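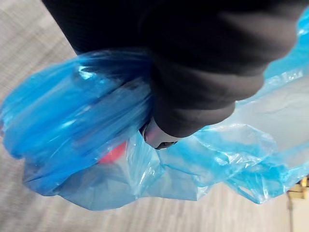 The Bag Is Not the Edge Case

03/08/2018

By Dymphna Ó Ceallaigh

I have now read the Menura incident report three times, and I still can't find the sentence where somebody admits the robot did what it was told. It closed its fingers on a plastic bag, the force reading said "held," and it drove off toward the chute. The bag tore under its own weight somewhere along the way. What was inside ended up across 14 feet of hallway, and a night cleaner slipped on it and hurt her wrist.

The report files this under "deformable object anomaly." I would file it under garbage, which is what the machine was bought to pick up.

Noneo sells the Menura as a tidying robot for offices and care homes. The pitch is that it collects full bags from the floor and takes them away while people sleep. Anyone who has carried trash knows the trouble with bags. They have no fixed shape. You grab a twist of film near the neck and you may have all of it or one layer of it, and a person can tell the difference by the way it drags. The Menura tells the difference by how hard its fingertips are being pushed apart. A bunched-up fold of thin plastic pushes back quite nicely, right up until it lets go.

Thin film is also bad for cameras. It shines where the light catches it, it shows you what's inside in a smeary sort of way, and it looks different every time you move. A red thing in a blue bag is a red thing to one piece of software and part of the bag to another. I don't blame the engineers for finding this hard. I blame whoever decided that hard was close enough to done.

The company's answer is a number. In testing, we are told, the Menura made 462 bag pickups and dropped 2. That sounds fine until you ask what a pickup is. Diarmuid Costello, who spent years fixing conveyor lines before he took over maintenance at the Flanagan building, where the accident happened, did ask. A pickup, he was told, counts as good if the bag is off the floor when the arm stops moving. The trip to the chute belongs to a separate test, and that test was done with a weighted canvas sack.

"So they tested lifting with bags and carrying with something else," he told me. "I'd have been fired for that."

I would like to see a few things before anyone switches these machines back on, and none of them needs a breakthrough. Weigh the load at the start of the trip and keep weighing it. If the weight drops, stop and turn on a light. Look at the floor behind the robot as well as the floor in front. Don't run it in a hallway where someone is working, whatever the schedule says. Diarmuid would add a tray underneath, so that a torn bag fails into a box. He suggested it in November, before the first unit was delivered, and was told it would spoil the lines of the product.

Noneo has instead promised a software update. The update, called Veler, will "improve grasp confidence on flexible packaging." Read that again slowly. The robot was already confident. It scored its last grip at 73 out of 100, comfortably past the cutoff, and the bag opened anyway. More confidence is the last thing I want from it.

My friends in the business say I'm being unfair, that people drop bags too. They do. I dropped one on my own stairs last winter, coffee grounds and all. I also noticed, said a bad word, and cleaned it up before my neighbor came down. The Menura carried on to the chute, opened its fingers over the hatch, and logged the job as complete. The cleaner was on the floor behind it by then.

Her name isn't in the report. She appears once, on the fourth page, as "a secondary obstruction." The Flanagan managers have parked their two units until Veler arrives, and they haven't said who will sign off on it when it does. I've asked twice.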